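April 11, 2025

Rain until four, and then a thin sun which came too late to dry anything outside. I stayed in and did the clothes. I promised myself this since the winter, and the drawer of T-shirts has now become so full that it opens only if I push one hand inside and press everything down. So after lunch I took all of it out and put it on the bed, and the bed disappeared.

I have too many. I didn't count them, I only looked at the heap and felt a little ashamed. When I came to Lotham I had one suitcase and a bag for the shoes, and I remember I was proud of how little I needed. Now I have shirts from the market, shirts from the sale at Dandon, two which came free with something, and one that I cannot explain at all.

My rule was simple. I fold a shirt well, and while I fold it I decide. If I am glad to see it, it goes back in the drawer. If I feel nothing, it goes in the bag for the charity shop on Drikard Road. My mother folded everything in the air, very quickly, with the collar held under her chin, and I never learned it. I need to have the shirt flat in front of me, like a map. First I pull the hem straight, then I open the sleeves, then I press with my palms from the middle to the sides. The creases don't all go away with the hands only, but the shirt becomes calmer.

The pink one with Snoopy took me the longest time.

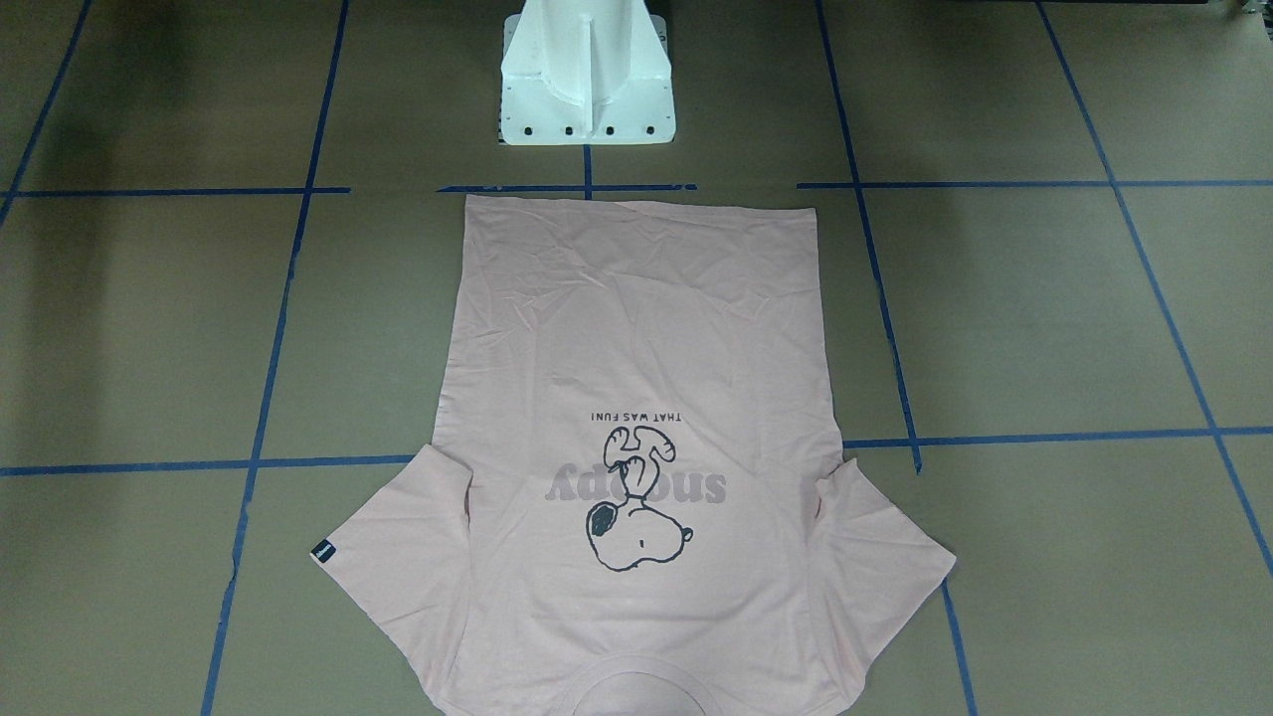
I am too old for it, perhaps. It is a very light pink, and the word "snoopy" is written across it in big round letters which are nearly the same colour as the cloth, so from across the street you see mostly the dog. I like this about it. He is so happy, that dog. On the sleeve there is a small dark label which I always wanted to unpick, and I never did, and now I would miss it.

I had it on last July, on the coach to the sea, when the air conditioning was broken and the driver gave out water at every stop. I spilled half a peach on myself and was sure the shirt was finished. In the evening I washed it in the sink of the guest house with hand soap and hung it from the window handle. In the morning there was no stain, only the smell of that soap, which stayed for weeks. It cost me 30 at the time, and I thought this was too much for a T-shirt. I have since paid more for worse ones.

So it stays. I folded it in thirds, first one side with its sleeve turned back, then the other, and then from the bottom up to the collar. One sleeve didn't want to lie down and I had to do it again. I put it at the front of the drawer, where I will find it on the first warm day.

After this I became strict. The grey one with the stretched neck went in the bag, and the white ones which are not white any more I cut for dusters. I kept the striped one from Le Goff although it is tight under the arms. I know this is not following my rule.

By six the drawer closed with one finger. I opened and closed it a few times just to enjoy it. The bag for Drikard Road is standing by the door, and I must take it tomorrow before I begin to look inside again.

For supper I had soup from yesterday and the end of the bread. My back aches from bending over, low on the left side. The jumpers are still to do, and the box under the bed, and I also have not answered the letter about the water bill, 134 for the quarter, which seems wrong to me for one person. I will telephone them. I found the bill under the socks, so at least the tidying was useful for that.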